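# Buying a Robot for a Library Snack Shelf

Grown-ups make a plan before they spend money on a big machine. If they skip the plan, they may buy something that can't do the job, or something much fancier than they need.

Let's follow one plan. The Keditness Children's Library wants a robot that can put snacks on a shelf for the after-school club. The library has $2,000 saved. It has looked at two sellers, Mekero and Ploron, and at a simulation, a computer model where a robot can practice before anyone pays for a real one.

## Start with the job

The first thing to write down is the job, in one sentence. The library wrote: "Pick up small boxes and cans and put them on the shelf."

That sentence tells you a lot. The robot doesn't have to climb stairs or carry a sofa. It needs a way to hold things, and the part that holds things is called a gripper. A gripper has to open wider than the biggest thing it will pick up. You can check this with a ruler. Measure the box across its narrow side, then look up how far the gripper opens. If the box is wider, cross that gripper off your list.

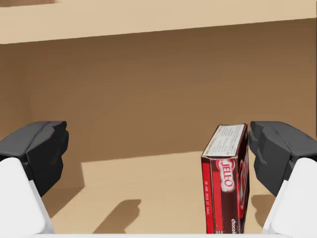
**Why not just buy the biggest gripper?**

A bigger gripper usually costs more and weighs more, and it can bump the sides of a small shelf. The best size is one that fits the things you want to move and still has room to get in and out.

## One arm or two?

Each arm costs money. It also needs its own motors, its own wires, and its own space. Two arms can work at the same time, or one can hold something while the other moves something else. If you only have a few boxes to put away, one arm may be plenty.

The simulation has a two-armed robot working at a wooden shelf. One gripper is holding a red Jell-O box at the front of the lower part, and the other is reaching into the shelf too. There is already a soup can on the board higher up. When you plan for two arms, think about whether they have room to work without hitting each other.

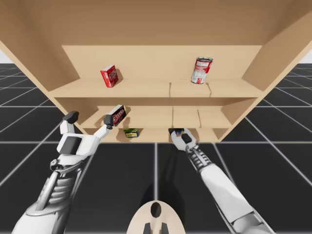

## Add up all the costs

The price on the robot is only the first number. A budget is a list of everything you will pay for, with a total at the bottom. The library's list came out like this:

| What we need | Cost |
|---|---|
| Small one-arm robot with gripper | $1,600 |
| Table clamp and safety mat | $140 |
| Spare finger pads | $20 |
| Repairs and checkups, first year | $240 |
| **Total** | **$2,000** |

Finger pads are on the list because they rub against things all day and wear out, like the soles of your shoes. Repairs are on the list because every machine needs some. If the library had spent all its money on the robot, there would be nothing left to fix it with.

## Test before you pay

A seller may let you try the robot first. Bring the real things you want it to move, and bring more than one kind. A tall, thin box can tip over if a finger pushes it off center. A round can may roll. Mösli bars, the club's favorite, come in soft wrappers that squash.

In a simulation, you can try the same move over and over. Look at where the box is before the fingers close. If it is much nearer to one finger, the robot may need to shift over first.
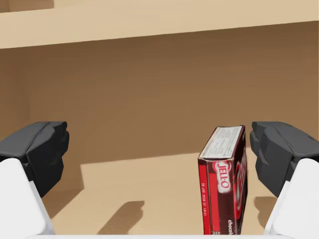 *A pudding box standing between two gripper fingers, closer to the one on the right.*

## Make your own plan

Pick a job at home or at school that a robot might do. Then answer these on a sheet of paper:

- What is the job, in one sentence?
- How wide is the biggest thing it will hold?
- Where will the robot stand, and is there a plug nearby?
- What will you need to buy besides the robot?
- How much will you save for repairs?

Show your list to a friend and ask what you left out. The library's first list had no safety mat on it.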